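How many grippers should we budget for?
Zihan Bai

We're pricing hand-held grippers for recording cupboard and drawer tasks. The quote from Rovitz covers two. Is that enough for a small team in Hondlow?

Randi Lindqvist

Get four. Two will be in use and the others will be – in my experience – waiting for screws. 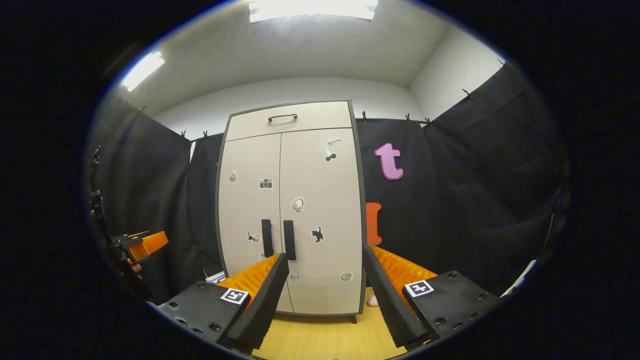 Put finger pads on a separate budget line too, or finance will treat each one as a surprise. Ours took up to six weeks to arrive.

Kanyarat Saengthong

Depends on the team. We rent.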